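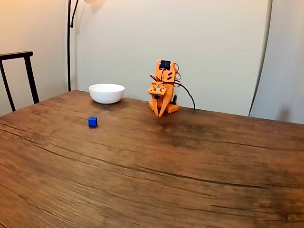
Wooden table with a white bowl and a blue block.

Conamberg Furniture Reuse Service
Progress report to the Kulkarni Fund
May 2, 2019
Prepared by Agnes Matheson, Service Manager

1. Purpose of this report

This report covers the second half of the first grant year. It sets out the work carried out under the agreement with the Kulkarni Fund, the changes made since our October report, and the matters on which we would welcome the Fund's view. The spending statement has been sent under separate cover and should be read alongside section 6.

The service collects used household furniture, repairs it where this is worthwhile and delivers it to people in Conamberg who are moving into an unfurnished home. Most of those people are leaving temporary housing. Referrals are accepted from the council housing office, the two hostels and the family support team at the health centre. We do not take requests directly from the public, although we answer general enquiries and pass them on where we can.

2. Referrals and deliveries

In the period under review the service furnished 42 homes. A home is counted as furnished when every item on the agreed list has been delivered and the tenant has signed for it. Homes where part of the list is still outstanding are carried forward, and there were seven of these at the close of the period. In five of the seven cases the missing item is a single bed, and in the other two it is a cooker.

We delivered 332 items in all. Tables and chairs made up the largest group, followed by chests of drawers and bed frames. Sofas remain hard to supply. Many of those offered to us have lost their fire safety label, and without the label they cannot be passed on. Our drivers now ask about the label when the collection is booked, and this has cut down the number of wasted journeys.

The housing office continues to send the greatest share of referrals. Numbers from the health centre were lower than we had planned for. The family support team was without a lead officer for much of the winter and did not make referrals during that time. A new lead is now in post and has visited the workshop. We expect the position to improve, but we have not changed our forecast on the strength of one meeting.

The agreement sets a target for the time between referral and delivery. We met the target for most homes but not for those above the second floor in buildings without a lift. These deliveries need a third person, and we have only been able to provide one on two days in the week. The housing office has been asked to tell us the floor number on the referral form. The revised form came into use in the last month of the period, too late to show any effect in these results.

3. Workshop and repairs

The workshop moved in January to the ground floor of the former Zedia building. The move took longer than planned. The landlord had agreed to renew the wiring before we arrived, and this was not finished until the third week of our tenancy. During those weeks no power tools could be used, and repairs were limited to gluing, sanding by hand and the refitting of handles and hinges.

The new premises are a clear improvement on the old. There is a loading door at street level and a separate room for finishing, so that oils and waxes are kept away from sawdust. Heating in the finishing room is poor. In cold weather some oils did not dry properly and a number of pieces had to be stripped back and done again. We have bought two oil-filled heaters from the maintenance budget and will review whether these are enough before next winter.

The repair team has written down its rules on what should be mended and what should be broken up for parts. Until this year such decisions were made by whoever happened to be at the bench, and the results varied. The main points are as follows.

Tables with a sound frame are kept even where the top is badly marked. Scratches, stains and shallow cracks are left alone unless the surface is likely to catch on clothing or skin. Deep cracks are filled only where they would trap food or weaken the top. Full refinishing is reserved for pieces that would otherwise be refused by tenants.

Chairs are repaired in sets where possible. A loose joint is taken apart, cleaned and glued afresh; screws and metal brackets are no longer used as a quick cure. Chairs with a cracked back leg are broken up.

Chests of drawers are accepted only if all the drawers are present. Every chest above waist height leaves the workshop with a wall strap and a printed fitting sheet. Our drivers fit the strap on delivery if the tenant's landlord has given permission.

Painted furniture that may be very old is set aside and tested for lead. One painted cupboard failed the test during the period and was disposed of through the council's hazardous waste service.

4. Training

The grant supports training places for people who have been out of work for a year or more. Each place lasts 36 weeks and leads to a basic certificate in furniture repair. All of the places funded for this year have been filled.

Attendance was good up to the move and uneven after it. The Zedia building is on the far side of the river from the bus station, and the early bus does not run in time for the morning start. We have moved the start of the training day back by half an hour. Trainees were consulted on this and the majority preferred it to a shorter lunch break. Attendance has since recovered, except among those with children at the north primary school, for whom the later finish causes difficulty. Two trainees in this position now follow a shorter day over more weeks.

Two trainees left before the end of their course. One moved away from the district and the other took paid work with a kitchen fitter. The Fund's guidance treats both as early leavers, and they are recorded as such in the return. We would be grateful if the second could be noted as a job outcome when the guidance is next looked at.

The assessor from the awarding body visited once. She was satisfied with the standard of bench work and asked for fuller written records, in particular of the safety talk given before each new machine is used. A record sheet is now kept beside each machine and signed by the trainee and the instructor.

5. Stock records

In October we reported that stock was still being recorded on paper and that this made it difficult to answer referrers' questions. We have since moved to Putovis, the stock system chosen after the trial described in that report. Each item is given a number on arrival and keeps it until it is delivered or broken up.

The change has been worthwhile but has taken up more staff time than we had allowed. Entering the existing stock was slow. A good deal of furniture in the back store carried no label, and some items listed on paper could not be found. We have written these off. From this year onwards a full check of the store will be made twice a year.

Referrers have asked whether they could look at the stock list themselves. We have not agreed to this for now. Items are often promised before they are repaired, and a list showing them as available would lead to disappointment. We will return to the question once the repair stage is also recorded on the system.

6. Spending

Spending was within the total grant for the year. Two headings need explanation.

Premises costs were higher than budgeted. For one month rent was paid on both the old and the new buildings, as the delay to the wiring meant that we could not clear the old workshop in time. The landlord of the Zedia building has agreed to a partial refund, which will appear in the accounts for the coming year.

Vehicle costs were lower than budgeted. The van was expected to need a new clutch and did not. We ask the Fund's permission to carry the unspent sum forward under the same heading. The van is not new and we think it sensible to keep the money for repairs.

7. Matters for the Fund's attention

We ask for a decision on the carry forward described in section 6.

We also ask the Fund to consider a small change to the list of items that count towards a furnished home. The present list includes a television stand, which very few tenants want. It does not include curtains, which are requested at nearly every visit and which many families have no means of buying in the first weeks of a tenancy. The cost of a set of plain lined curtains for one bedroom is close to that of the stand. If the Fund is content, we would make the exchange from the start of the next quarter.

The lease on the Zedia building has a break clause at the end of the second year. We do not intend to use it, but the landlord may, and notice would be short. We have asked the council's property team to let us know of any suitable ground floor space that becomes free in Conamberg and will report any reply.

8. Work planned for the next period

Priority will be given to clearing the homes carried forward. A supply of single bed frames has been agreed with a boarding house that is refitting its rooms, and collection will take place as each floor is emptied. Cookers will continue to be bought reconditioned, with a safety certificate, until a better source is found.

The second group of trainees will start after the summer break. Interviews will be held at the workshop so that applicants can see the journey and the building before they accept a place. A third person will be made available for upper-floor deliveries on one further day each week, paid for from the existing staffing budget.

The next report will be sent in October. Questions on this report should be addressed to Agnes Matheson at the workshop.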